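**Black T-shirts: fold or roll?**

Philomena Conneely
I fold on the bed because the bed is the only flat thing I own. White bedding, black T-shirt, and by the third shirt I'm mostly relocating lint. The big white lettering on the front also creases wherever I fold it. Is there a method, or do I just buy shirts with less to say?

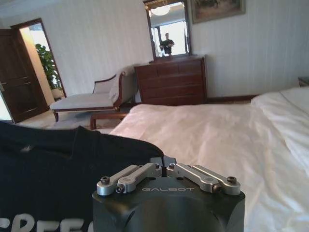

Senad Ivanov: fold it face down, sleeves in, then into thirds from the hem. Keeps the print on the outside, where it can't crease against itself. Wash inside out at 90 and you won't have print to worry about.

Costel Lungu
Please don't wash at 90. 30, inside out. Otherwise what Senad said.

Todor Angelovski
I use a chair.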